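再生機の解体セルの話、続き。グリッパー選定の件で何人かから聞かれたので、まとめて書いておく。Mendowの平行グリッパーとAddenの適応型の比較。長い。あと愚痴が多い。

先に立場を書いておくと、どちらの会社からも何ももらっていない。Grarndaleの倉庫の片隅を借りて、机と背面パネルと腕一本で細々とやっている。評価機は期限付きの有償レンタル。

対象はデスクトップPC。側板は人が外す。そこから先、ドライブのキャディを扱う作業と、基板まわりに指を入れる作業をロボットにやらせたい。やらせたいと言っているのは私ではなく上のほう。私はいまだに半信半疑。

まずAdden。カタログの売り文句は「形状を選ばない」。この手の文句を見るたびに思うんだけど、形状を選ばない指というのは、どの形状にもそこそこしか合わない指のことでは?

筐体の中に入れるとすぐ分かる。指が対象に沿って曲がってくれるのはいいが、曲がった先に電源の配線がある。机の上の円筒や箱ならきれいに包むのに、板金とケーブルに挟まれた場所だと、余計なところまで包みにいく。

営業さんのデモは毎回、机の真ん中にぽつんと置かれたマグカップだった。マグカップを掴む仕事はうちにはないです、と二度言った。三度目のデモはペットボトルだった。

で、Mendowに戻る。ただの平行二本指。太い、黒い、重い。面白みはゼロ。ただ、開き幅の指令を出したらその幅になる。私がハンドに求めているのはほぼそれだけ。

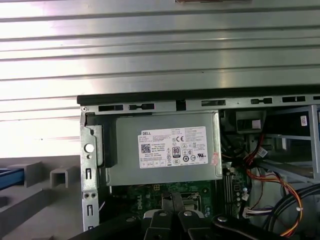

指の太さは不満。カタログの図面だと細く見えるのに、締結部まで含めた外形で干渉チェックをやり直すと、入れるはずの経路が何本も消えた。図面の「指先幅」は本当に先端だけの寸法だった。そりゃそうなんだけど、隣に外形の最大幅も書いておいてほしい。

ちなみにMendowの資料にある「狭所対応」の根拠を問い合わせたら、返ってきたのは専用の試験治具での動画だった。狭いところが、最初からグリッパーに合わせて作ってある。それは狭所ではなくて鞘だと思う。

試行数の話。Mendowで239回。成功の定義は「目標位置まで指が入り、把持の指令が通り、意図しない部品に触れたと判定されずに戻ってくる」。外せたかどうかは別枠で集計している。ここを混ぜた資料が世の中に多すぎる。

Addenのほうは試行数が揃っていない。レンタル期限が先に来た。だから二機種の成功率を横に並べた表は出さない。出せと言われているけど出さない。数が揃っていない表は、見た人の頭の中で勝手に揃ってしまう。

社内資料には一度「成功率75%」という数字が載った。私の数字ではない。どの機種の、どの工程の、何回中の話なのか、書いた本人に聞いても出てこなかった。差し替えてもらったが、古い版がまだ回っている。見かけた人は捨ててください。

手首カメラについて。今の構成は手首側に小型カメラを付けている。近くが見えるのはありがたい。ただし指が視野に常に入る。そして指先が一番大事な瞬間に、指が一番大事なところを隠す。設計した人はこれを一日使ってみてほしい。

もうひとつ厄介なのが背面のパネル。横に筋の入った金属で、照明が当たると白く飛ぶ。自動露出がそちらに引っ張られて、筐体の奥が沈む。露出を固定したら落ち着いたが、今度は窓の光が入る時間帯に負ける。

「うちの認識は照明変動に強いです」と言ってきたところには、このパネルの前でやってみてくださいとお願いしている。今のところ、来た人はいない。

照明を足せば済む話では、という返信をもらった。足した。ラベルが光った。角度を変えた。ネジが光った。そういう世界です。

次、コントローラー。Ospinaの箱を使っている。これが今回一番もめた。グリッパーの比較をしていたつもりが、途中から通信の比較をしていた。

症状は、閉じる指令を出してから指が動き出すまでの時間が揃わないこと。最初はAddenの機構の癖だと思って、評価メモにもそう書いた。Mendowに替えても出た。つまり私のメモが間違っていた。訂正済み。Addenには悪いことをした。

原因はOspina側の周期設定。初期値のままだとハンドの状態読み出しが後回しにされる。マニュアルの該当箇所は付録の注記で、本文からの参照なし。「簡単接続」と箱に書く前に、その注記を箱に書いてほしい。

設定を直したあとのデータだけで見直すと、当初「ハンドの差」に見えていたものがだいぶ縮んだ。なので、コントローラーの設定を書いていないグリッパー比較記事は、今後あまり信用しないことにした。自分が前に書いたやつも含めて。

キャディの話もしておく。青い樹脂のやつ。こういう部品は平行グリッパー向きだと思っていたし、掴むだけならそう。難しいのは、掴んだときの姿勢のズレを持ったまま次へ行ってしまうこと。ハンド側は「掴めました」としか言ってこない。

対策として、隣に灰色の受け台を置いた。ロボット屋としては敗北感があるが、置き場所の形をこちらで決められると、アプローチの計画がずいぶん素直になる。賢いハンドより先に、賢くない台を買ったほうがいい現場は多いと思う。

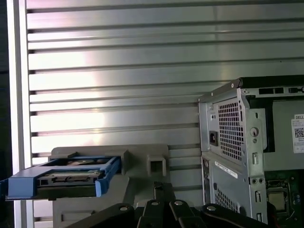

Addenの指でキャディを持つとどうなるか。側面のレールに指が沿おうとして、わずかに傾く。適応型なんだから適応しているわけで、仕様どおりではある。ただ、傾いた量を返してくれるセンサーが無い。適応した結果を教えてくれない適応は、こちらから見ればただの誤差。

公平を期して書くと、形の揃わないケーブルの束をどけるような作業なら、Addenのほうに目がある気はしている。気がしているだけで、測っていない。測る前にレンタルが切れた。だから推薦も否定もしない。

力の設定について。Mendowは把持力を段階で選べて、うちは5段階のうち下のほうしか使っていない。基板の近くで強く握る理由がない。最大把持力を大きな字で書くカタログが多いけど、私が知りたいのは最小側で、そこはだいたい小さな字か、載っていない。

最小側の値が本当にその値なのか、手持ちの力計で測ってみた。方向によって読みが違う。測り方のせいかもしれないので、数字はまだ書かない。同じ機種を使っている人がいたら、どう測ったか教えてほしい。結果より手順が知りたい。

ケーブルの取り回しも地味に効く。アームの外を這わせると筐体の縁に引っかかる。内側を通すと手首の回転が制限される。カタログ写真のロボットにケーブルが写っていないのは、そういう機種なのか、そういう写真なのか。

「結局人がやったほうが早いのでは」という質問。一台だけなら間違いなく人が早い。側板を開けて中を触るだけなら、慣れた人の手元を見ているとちょっと悲しくなる。ロボット側に分があるとしたら夜間に黙々と続けられることだけど、夜間に無人で回した実績はまだ無いので、分があるとは言わない。

あと「AIで何とかなりませんか」も来た。何をどう何とかするのか書いてもらえれば検討します。前回それを言った人は、金属の反射と干渉チェックと通信周期の三つを全部まとめて「何とか」と呼んでいた。

現時点の判断。ハンドはMendowで継続、ただし指は細いものを自作して付け替える予定。コントローラーはOspinaのまま、設定ファイルを版管理に入れた。Addenは12月に再レンタルの枠が取れたら、ケーブルの作業だけに絞って測り直す。

設定ファイルの差分、読みたい人がいれば伏せるところを伏せて出します。指の図面はまだ出せない。一作目は締結穴の位置を間違えた。

追記。成功判定の「意図しない部品に触れた」はモーター電流から見ているだけなので、軽い接触は漏れていると思う。239回という数字を引用する人は、ここも一緒に引用してください。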